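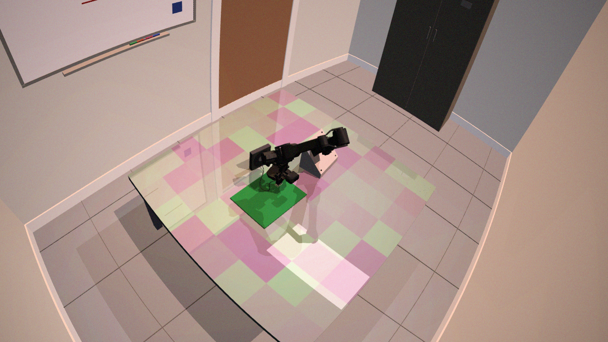

So you want a robot arm for your school club. Great! Now the boring part that isn't that boring - how do you pay for it, and what else do you need?

Quick version, because Ms. Borghild Nygård needs this on the club page before lunch.

What is a budget?
A plan for money. You write it before you spend anything. Money in on one side, money out on the other. If the out side is bigger, stop and fix it.

Our club, Plumura, had $611. Sounds like a lot. It isn't, for robots. We looked at two arms. The Rular cost more than all our money, so that one was over fast. The Eren kit fit, with a bit left over. A bit!

The arm is only part of it
Everybody looks at the price of the arm and forgets the rest. Stuff to put on your list:

Something to pick up with - a gripper. Sometimes in the box, sometimes extra. Read the small print.
A table. Big, heavy, doesn't wobble. Maybe your school has one already. Ask first!!
Bolts and a plate so the arm stays put.
Cables. Always longer than you think. Measure from the arm to the plug, then go around the table leg, not thru it.
Spare parts. We keep $50 for these and don't touch it for snacks.

Try before you buy
Some clubs practice with a computer robot first. That's called a simulation. The room is made by the computer, the table and the arm too. You can crash it and it costs zero dollars.

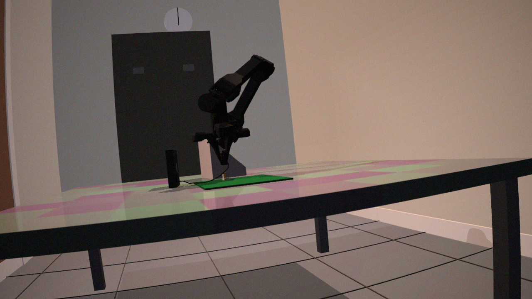

You can learn a lot about shopping this way. How far does the arm reach? Does it bump into anything tall? Can it get all the way down to the thing you want to pick up? If the answer is no in the simulation, you might need a different arm, or a different spot for it. Much cheaper to find out now.

Niall MacLeish from the Groltlow library club told us they spent the whole of January just doing this. Moved the arm, tried again, moved it again. Then they ordered.

Need or want?
Make 2 lists. Need = the robot can't work without it. Want = it would be cool. Colored lights are a want. Sorry. A power supply is a need, and so is an off switch you can reach quick.

Saving up
Say you can put away $10 a week. To get $50 you wait five weeks. Write the weeks on a calender and cross them off.

Your turn
Pick a job for your robot, a small one. Sorting crayons maybe. Write down every single thing it needs, look up the prices, add it all up. Then show a grown-up and see what you forgot. (We forgot tax.)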